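Two-arm cloth folding at home: cable snags and gripper keeps missing the edge

Posted in Home Robotics Help

Pusarby
I'm building a two-arm cloth folder in the spare room and I'm having a ridiculous amount of fun with it! One problem, though. The gripper cables hang in big loops, and every time an arm swings in, a loop drags over the table and shoves the cloth out of place. Then the gripper closes on air. I logged 48 tries on Thursday and only 17 ended with a proper pinch on the corner. Do I fix the cables first or the grip? And is there a cheap way to keep the cables up that doesn't fight the wrist when it turns?

Saron Chala
Cables first, definitely. I went through all of this on my own build and it's so satisfying once it's sorted. Turn the wrist by hand to both ends of its travel with the power off, and mark how much cable it really needs. Then tie it down on both sides of the joint, never on the joint itself, and run the spare length back along the forearm. Soft hook-and-loop straps are great for this (you'll be redoing it a lot). I left 9 cm of slack at the wrist and that was plenty on mine.

For the grip, come in low and almost flat to the table, and aim at a fold if there is one. A fold stands up a little and gives the fingers something to bite. A flat corner is the hardest thing you could pick!

Drotetti
just use thicker cloth

Mimoza Stojanović
Agree with Saron on the straps. I'd add one thing: use a brightly colored cloth on a pale table while you're tuning. If you're finding the edges with a camera, it makes life so much easier, and you can move on to the boring white towels later. Mine is orange and I love it. I also park the second arm up high until the first one has hold of something, so there's only one set of cables to worry about at a time. My bench, mid-attempt: 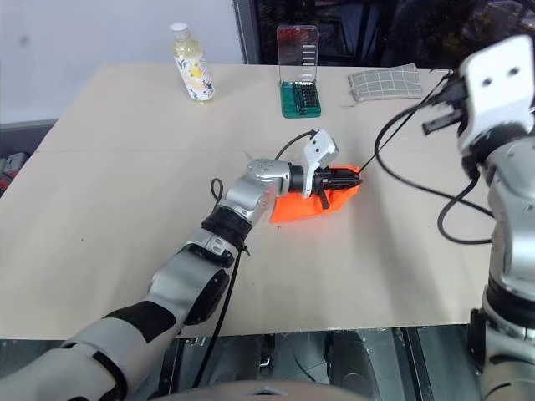
Pusarby: Parking the second arm hadn't crossed my mind at all, I've been moving both together from the start. Straps are going on tonight and I'll rerun the same 48 tries with an orange cloth.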